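I've been folding my own drawer dividers, seed packets and gift envelopes out of plain paper for years, and I'm still not tired of it! Antonina Skoryk got me started one February when she handed me a packet of tomato seeds in the neatest little pocket, with no glue anywhere on it.

## Getting a clean crease

Work on a big, hard surface with room for your elbows. Line up two corners, hold them with one hand, and press from the middle of the fold out toward the ends. Then go over it again with the back of a spoon — a real bone folder is lovely, but the spoon has served me fine.

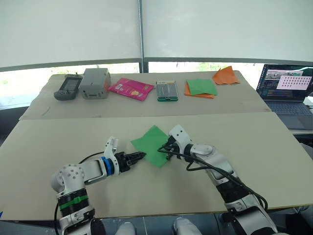

Colored paper can go shiny where you rub it, so I lay a scrap of baking parchment on top first. Heavy paper (card stock especially) likes to be scored before you bend it. An empty ballpoint and a metal ruler do the job beautifully.

## Keeping paper flat

Store it lying down, in a drawer or an old pizza box, away from the kettle and the radiator. If a sheet has curled, leave it under a stack of cookbooks overnight. I go through almost 100 sheets a winter, and the pizza box holds the lot!
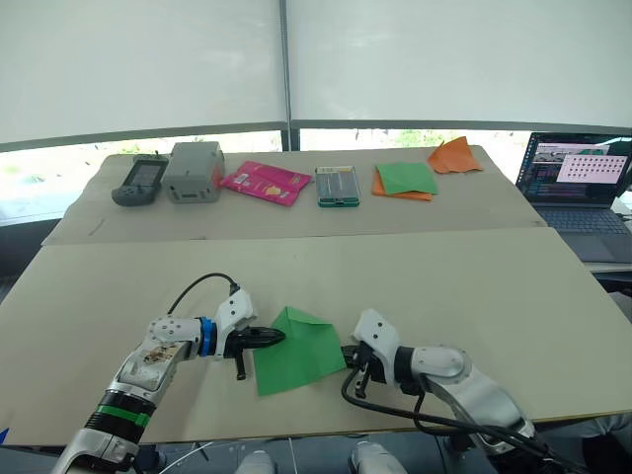 Wipe the table before you begin, too, and let it dry all the way. One sticky dot of jam will find your best sheet every single time.

## Seed packets

Start with a square. Fold it corner to corner, bring the 2 side points across, tuck one into the other, and drop the seeds in. The top flap slides into the pocket. Write the name and year on the front BEFORE you fill it, or your pen will bump over every seed.
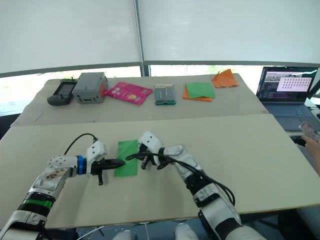
**Can I use wrapping paper for these?**

Plain matte wrap works well, but the glossy kind springs open, so add a bit of tape to the flap.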